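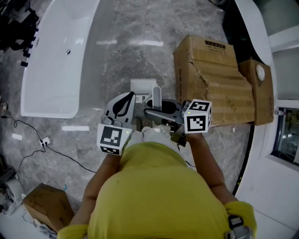 4. 작업 구역 준비와 안전 수칙

이 장은 손에 쥐고 쓰는 그리퍼 한 쌍으로 시연 동작을 기록할 때 지켜야 할 기준을 다룹니다. 장비 조립은 2장, 마커 보정은 3장을 먼저 마친 뒤 진행하십시오. Murkley 컨트롤러를 쓰는 현장과 Jellever 컨트롤러를 쓰는 현장 모두에 적용되며, 서로 다른 부분은 따로 표시했습니다.

4.1 바닥과 주변 정리

1. 작업 구역의 경계를 정하고 바닥에 테이프로 표시합니다. 대리석이나 타일 바닥에는 자국이 남지 않는 테이프를 씁니다.
2. 구역 안의 상자와 포장재를 벽 쪽으로 옮깁니다. 찢어진 상자는 모서리가 통로로 나오지 않게 돌려 놓습니다.
3. 전원 케이블은 작업자의 무릎과 발이 닿지 않는 쪽으로 모읍니다. 통로를 가로지를 수밖에 없으면 케이블 덮개를 씌웁니다.
4. 멀티탭은 물을 쓰는 설비에서 떨어뜨려 놓습니다. 욕실 전시장처럼 욕조나 세면대가 있는 곳에서는 급수 밸브가 잠겼는지 현장 담당자에게 확인합니다.
5. 바닥에 물기가 있으면 닦고 완전히 말린 다음 장비를 내려놓습니다.

주의: 케이블을 꽂은 채로 멀티탭을 끌어 옮기지 마십시오.

참고: 광택이 있는 바닥은 천장 조명을 반사해 마커 인식을 방해할 수 있습니다. 인식이 자주 끊기면 조명 일부를 끄거나 작업 위치를 옮기십시오. 무광 매트를 깔 때는 네 모서리를 모두 고정합니다.

4.2 착용과 자세

1. 스트랩을 어깨에 걸고 버클을 잠급니다. 두 손을 앞으로 뻗은 자세에서 어깨가 당기지 않아야 합니다.
2. 반지, 손목시계, 늘어지는 소매는 미리 정리합니다.
3. 그리퍼는 좌우를 확인하고 잡습니다. 손가락이나 소매가 마커 큐브의 면을 가리지 않도록 합니다.
4. 큐브의 표시등이 양쪽 모두 녹색인지 봅니다. 한쪽이라도 꺼져 있으면 기록을 시작하지 말고 3.4절로 돌아갑니다.
5. 바닥에서 하는 작업은 연속 12분을 넘기지 않습니다. 허리를 숙이거나 쪼그려 앉는 자세 모두 해당합니다.

Strazds 현장에서는 기록 사이 휴식을 따로 관리합니다. 휴식표는 Margus Lukoševičius에게 받으십시오.

4.3 물체 다루기

1. 집을 물체와 놓을 자리를 기록 전에 정합니다. 기록 중에는 다른 사람이 물체를 옮기지 않습니다.
2. 물체에 천천히 접근하고, 그리퍼 손가락이 닿은 뒤에 힘을 더합니다.
3. 길고 가벼운 물체를 세워서 잡을 때는 무게중심보다 조금 위를 잡습니다.
4. 양손으로 함께 잡을 때는 한쪽을 먼저 고정하고 다른 쪽을 가져갑니다. 두 그리퍼의 끝을 서로 부딪치지 마십시오.
5. 떨어뜨린 물체는 그대로 두고 기록을 중단합니다. 파손 여부를 확인한 뒤 새 회차로 다시 시작합니다.

주의: 유리, 날카로운 금속, 내용물이 새는 용기는 이 절차로 다루지 않습니다. 해당 물체는 부록 B의 승인 양식을 먼저 제출하십시오.

4.4 기록

1. 시작 전에 두 손을 멈추고 마커가 모두 인식되는지 확인합니다.
2. 한 회차는 60초 이내로 마칩니다. 넘길 것 같으면 작업을 둘로 나눕니다.
3. 끝나면 그리퍼를 벌린 상태로 잠시 정지한 뒤 종료 버튼을 누릅니다.
4. 실패한 회차도 지우지 않습니다. 회차 메모에 '실패'라고 적고 이유를 짧게 남깁니다.

Murkley: 종료음이 두 번 울리면 저장이 끝난 것입니다.
Jellever: 종료음이 없습니다. 화면의 회차 번호가 바뀌었는지 확인하십시오. 오류 코드 2012가 나오면 저장 공간이 부족한 상태이므로 파일을 옮긴 다음 다시 시도합니다.

4.5 다른 사람이 있는 장소

영업 중인 매장이나 공용 공간에서는 시작 전에 안내판을 세웁니다. 얼굴이나 개인정보가 적힌 라벨이 기록에 들어갔다면 해당 회차를 '검토 필요'로 분류하고 Līga Tamošiūnaitė에게 알립니다. 검토가 끝날 때까지 외부로 전송하지 마십시오.

4.6 마무리

1. 그리퍼 전원을 끄고 표시등이 꺼졌는지 확인합니다.
2. 손가락 안쪽과 큐브 면을 마른 천으로 닦습니다. 알코올은 큐브의 무늬를 손상할 수 있으니 쓰지 않습니다.
3. 누적 3000회차마다 손가락 부품의 마모를 점검하고 Jernari 점검표에 기록합니다.
4. 옮긴 상자와 비품을 제자리로 돌려놓고 바닥 테이프를 제거합니다.

설명서 내 검색 검색어를 입력하세요 검색

이 사이트는 이용 환경 개선을 위해 쿠키를 사용합니다. 모두 허용 설정 변경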